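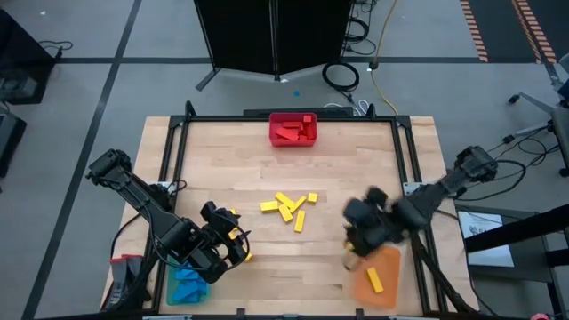
*Red blocks in the bin, yellow ones on the table.*

I finished relabeling the photo archive on Thursday. The old scheme used one folder per month, which broke down once June alone passed 100 files. The new one is flat: a short subject tag, a sequence number, and no spaces.

File names are capped at 30 characters, as the backup drive at Graledell rejects longer ones over the network share. Only 16 needed manual edits. Dolores Obi's rename script handled the rest, though it still drops the diacritics in Tăng. I fixed those by hand and left the script alone.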